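About Ullau

Ullau is a small company that furnishes and looks after guest apartments for owners who live far from them. We started with one apartment in Peronmont, which belonged to the aunt of our founder, Piret Raudsepp. Piret was asked only to find a bed and two chairs. She stayed to paint the kitchen, write the house rules and answer the first guests, and after that the neighbors began to ask for the same.

Today we are a team of 18 people. We work in Peronmont and in Notalmont, on the other side of the valley. Last year we prepared apartments for 3,068 stays.

What we do

An owner gives us the keys and a budget. We measure the rooms, make a plan, order the furniture and put it in place. When guests begin to arrive, we take care of cleaning, linen, small repairs and the welcome. The owner receives one report every month, with all the costs written on one page. We do not take a commission from shops, so the price in the report is the price we paid.

For larger work, such as new floors or bathrooms, we cooperate with the building company Ateş. They know the old houses in Peronmont very well, and they are patient with stairs.

How we choose furniture

We like furniture that can be repaired. Before a new chair or table comes into our list, we keep it in our own office and use it there. If it becomes loose or stained too quickly, we do not buy it again. We prefer light wood and plain shapes, and we avoid glass tables completely.

In a bedroom or a sitting corner we put a small side table with a raised rim. Guests put down keys, glasses and coins in the dark, and a rim keeps these things from rolling to the floor.

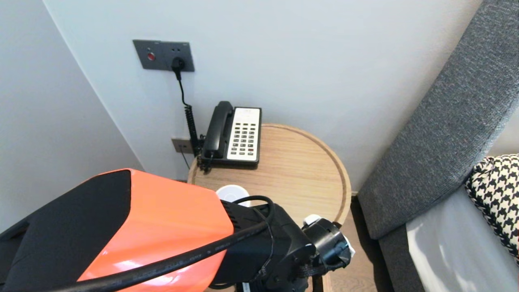
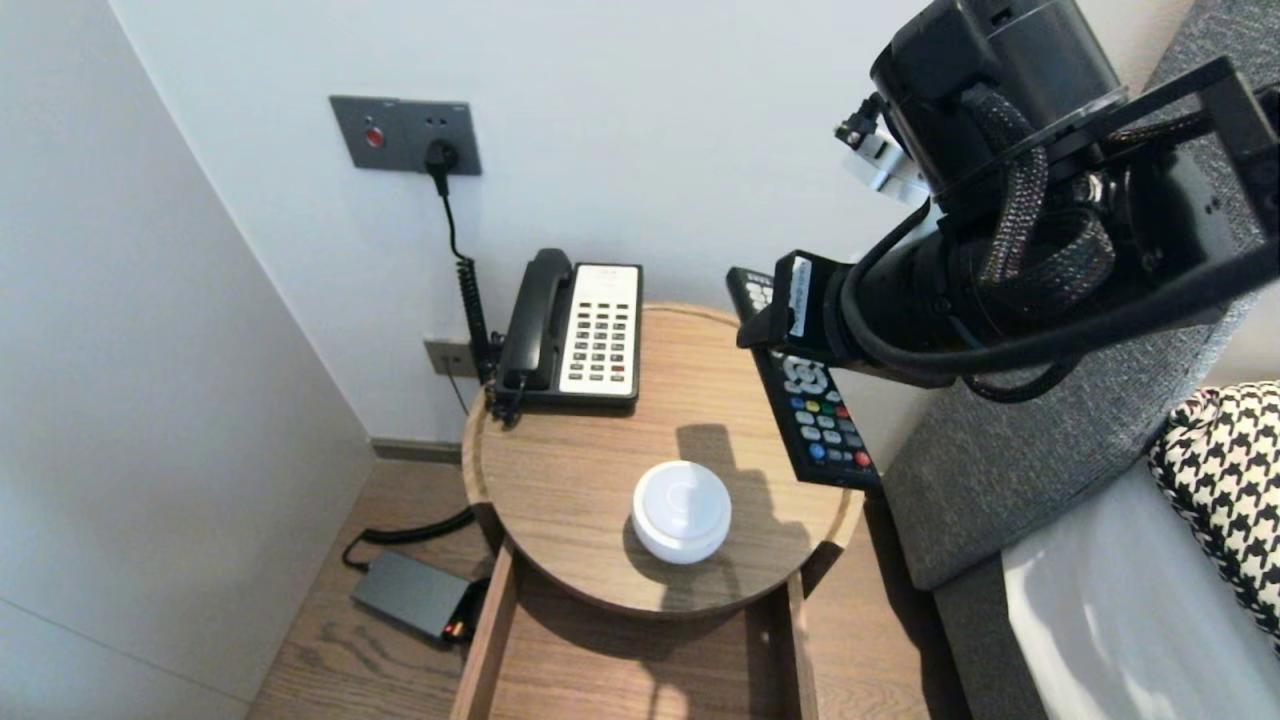

Working with us

We look for new colleagues two times a year, usually before the summer season. Experience in hotels is welcome but it is not necessary. New people go together with an older colleague for the first month, and they are paid in full from the first day. We speak four languages in the office and we forgive mistakes in all of them.

Visit or write

Our office in Peronmont is open every day except Sunday, and there is always coffee. If you own an apartment and you are not sure what it needs, please write to us with the floor plan and a few words about your guests. Piret still reads these letters herself. In July the answer can take a little longer.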